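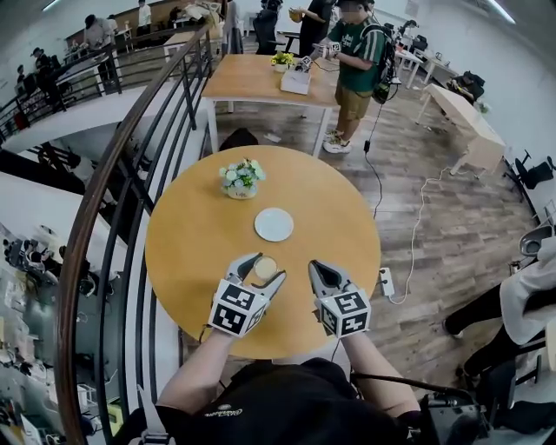

Flirix Hand Grippers, Pair, with Marker Cubes

The Flirix pair is our best-loved product, and we're always happy when somebody writes in to ask about it, so we've tried to put everything we usually say in those emails onto one page. If you are building up a set of everyday demonstrations for a robot arm to learn from, and you would like to do it in a kitchen or an office or a spare corner of the shop without wheeling an arm in there with you, this is the kit we'd point you to first.

You hold one gripper in each hand and do the job. Pick up the cookie, put it on the plate, move the plate over, set the flowers back where they were. The fingers are curved and a little springy, so they close around flat round things (lids, coasters, jar tops) without your having to pinch very hard, and most people get the hang of it within a few minutes. Thin discs lying flat on a table are the hardest thing we know of, and we'd suggest starting with something chunkier on your first morning and coming back to the lids after lunch.

Behind the fingers of each gripper sits a white cube with black square markers printed on its faces. The cubes are how the software knows where your hands are and which way they're turned, and with markers on several sides you can twist your wrist a good long way before tracking gets fussy. Please don't put stickers or tape over them! A soft dry cloth is all they need. If a face does get scratched, write to us and we'll send a fresh cube, which slides on and locks with the small key in the lid of the case.

What comes in the case

Two grippers, left and right
Two marker cubes, already fitted
One spare set of fingers
Cable and belt clip
Plindska recording software, one seat
Printed quick-start card

Weight per gripper is 159 grams without the cable. Fingers open to 100 millimeters, enough for a mug or a small flower pot, though a dinner plate has to be taken by the rim.

The Malik backpack

The grippers can run from a computer on a desk, and for a single table that works very nicely. If you'd like to walk around, or have several people working in the same room, have a look at the Malik backpack. It carries the recorder and a battery and leaves you free to go from one table to the next with just the cable running down from the pack. A full charge lasts roughly 9 hours of stop-and-start use. The shoulder straps are long, and we've had kind words from tall customers and short ones, but do take the time to adjust them before you load it up. Tuck the loose cable through the side loop while you're at it, particularly if there are stairs nearby.

Setting up a room

You don't need a special room. An ordinary table, ordinary dishes and a floor with space to step back will do. A few things we've learned from setting up at customers' places:

A plain tabletop in a light color makes small objects easier to find when you go back through the recordings.
Round tables are lovely for this work, as you can stand anywhere.
Leave enough distance between tables that two people won't bump elbows.
Run power along the wall where you can, and tape down whatever has to cross the floor.
Ceiling lights are fine. Strong sun straight onto the cubes is harder on the tracking, so pull the blinds.

"We came in with a long list of worries and were recording before our coffee got cold," writes Kai Weidemann of Mestitz, where they now keep 61 pairs in steady use. "My only grumble is that I'd like the cable a little longer." We heard that from a few other people too, and from April the longer cable is the standard one. Owners of older pairs can order it separately under Spare Parts.

Ordering and care

Pairs are built to order and normally leave us within two weeks. Tell us in the notes box if you have small hands and we'll fit the narrower handles at no charge. Fingers wear out sooner than anything else, so it's worth adding a second spare set if you plan to work every day. Wash them in lukewarm water with dish soap, leave them to air dry, and keep them away from the radiator.

Grippers, cubes and backpack are covered for one year. For larger orders, or if you'd just like to try a pair first, use the contact form and ask for the loan case. Return postage on the loan case is included.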